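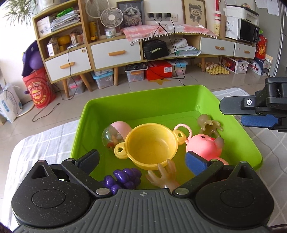 Wednesday, toy bins, second pass

Started at 9:20. Plan for today was to get through the green bin and settle the sorting rule before we order more boxes from Drotum. Got through the bin. The rule is better than it was but still has holes in it, see below.

Setup same as last time. Front room, white quilted cloth down under the bin. I want to keep the cloth. On the bare surface the bin slides when you reach to the far corner, and the small capsules roll off and end up across the tile. With the quilting they mostly stay where they land. It does need a shake between bins, and next time I'll do that outside.

Working list for the green bin, the pieces that caused discussion:

Toy pot, yellow, plastic, two handles with heart cutouts. Goes to kitchen play. I looked for a lid in the other bins and didn't find one. Leave the lid line open on the sheet and don't mark it as missing until the Dollon boxes are done, because some of the kitchen things went in there in June.

Capsule ball, pink top, clear bottom, small colorful bits inside. Not opened. I'd put this one on the high shelf and keep it out of anything for under-threes. The old sheet has these under "balls", which is wrong for our purposes, since what matters is the contents. New heading: capsules, closed. If somebody opens one, the pieces get bagged and the bag goes with the shell.

Grapes, purple, plastic. Play food. No problem there.

Pig, pink, rubber, grey ear. Animals. The sheet from Rowbotham has a "squeeze toys" line and also an "animals" line and the pig could go in either. I put it in animals. A child looking for the pig will look with the animals. Same decision for any other rubber animals that turn up, so that we don't go back and forth on each one.

Ring teether, pink. Baby box, after washing. It had ended up behind the pig at the back of the bin and I nearly missed it. Anything that is meant for the mouth comes out of the mixed bins first from now on, before the rest is touched. Write that at the top of the sheet.

Rubber hands, see-through, two of them. These took longer than they should have. No line on the sheet fits. They aren't puppets as the sheet defines puppets, and I didn't want to start a "miscellaneous" box because the last one swallowed half of everything. For now they go with dress-up and pretend. Open to other ideas. They also don't lie flat, so wherever they go they need a box with some height. One stood up in the corner of the bin with its fingers spread and everything else had to be packed around it.

Cleaning. Hard plastic in warm water and dish soap, 10 minutes, then rinse, then towel. Rubber pieces separately and by hand, with a soft cloth, and dried standing up. I tried leaving one of the rubber pieces from the earlier bin in with the hard plastic overnight last time and it picked up every bit of lint in the water. Rubber also should not be stacked on rubber while damp. The capsule gets wiped on the outside only — water gets in at the seam.

Storage. The clear box with the blue lid under the cabinet is a good size and I'd like more of that kind. You can see what's in it without pulling it out, which the green bin doesn't do unless you're standing over it. Drotum lists two depths. The deep one would take the hands upright. Before ordering, measure the gap under the cabinet at the left end as well as the right. I only did the right end and got 62 cm across before the first obstruction, and the floor isn't perfectly even there.

The floor space under the cabinet is also shared with household things (eggs, the ramen carton, the black bag), so not all of it is ours. Don't push boxes in against the egg trays. If the toy boxes need more than half of the run, the papers and folders on the shelving could be thinned out and a box could go up there. That is a separate job and I'm not starting it this week.

The plush is not part of this. The purple one by the red gift bag stays where it is. Plush gets its own day with its own washing rules, and mixing it in with the plastic only slows both down.

Labels. Printed a first set on plain paper and taped them on. The type is too small to read from standing height. Next set at 90 point, one word per label, and a color dot in the corner for the age group. I had a picture on each label in the first version and it made them busy. Could go back to pictures for the boxes on the lowest level only, where the smaller kids will be reading them. Drernis has label stock that peels off clean; the tape leaves a mark on clear plastic.

Time. Green bin took 2 hours including washing, and most of the delay was deciding and not handling. With the rules above I'd expect the next mixed bin to go faster.

Open items:
Heading for the rubber hands
Lid for the yellow pot, check Dollon boxes
Left end measurement under the cabinet
Rewrite top of the sheet, mouth items first
Decide on shallow or deep boxes, then order
Second quilted cloth so one can be in the wash

Stopped at 11:50. Towels are on the rack, rubber pieces still drying, leave them until tomorrow before boxing.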